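Looking after a night guard or retainer at home

Rinse the appliance under cool tap water as soon as it comes out. Dried saliva hardens into a film within the hour, and a film is much harder to shift than fresh residue. Water above 50 degrees can distort thermoformed plastic, so keep it away from kettles and dishwashers.

Brush with a soft brush and a drop of plain washing-up liquid. Toothpaste is abrasive and leaves fine scratches that hold stain. Keep one brush for the appliance and another for the teeth. 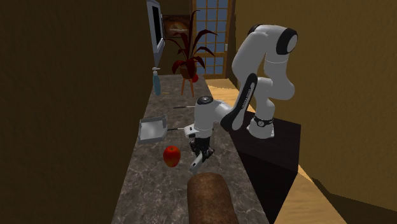 Apple on a marble-look worktop.

Crunchy food and appliances do not mix. Take the guard out before eating, rinse the mouth, and wait until the teeth are clean before refitting. Acidic fruit softens enamel for a short time - leave brushing for half an hour or so.

For a weekly soak, use a cleaning tablet in a glass of lukewarm water, following the time on the packet. Longer soaking does no extra good and may cloud the plastic. Metal clasps need a tablet marked as suitable for metal.

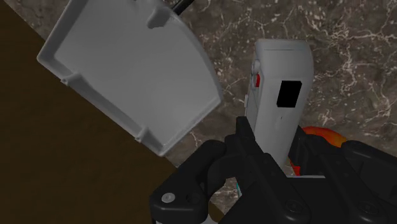
Storage and drying

Shake off the water and let the appliance air dry before closing the case. A case without vents should be left ajar. Wash the case itself every few days, including the hinge, and replace it when the catch no longer holds. Do not wrap an appliance in tissue at the table, where it is easily thrown away.

White chalky deposits are limescale or tartar. Equal parts white vinegar and water for 21 minutes will loosen most of it. Rinse well and brush again. Never scrape with a knife or any other kitchen tool.
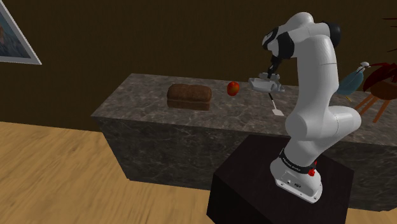
Humaira Bhutto writes that the vinegar mix worked on her upper retainer but left a taste until she soaked it overnight in plain water, changed once.

Cracks, rough edges or a loose fit are matters for the dentist. Household glue is not safe in the mouth.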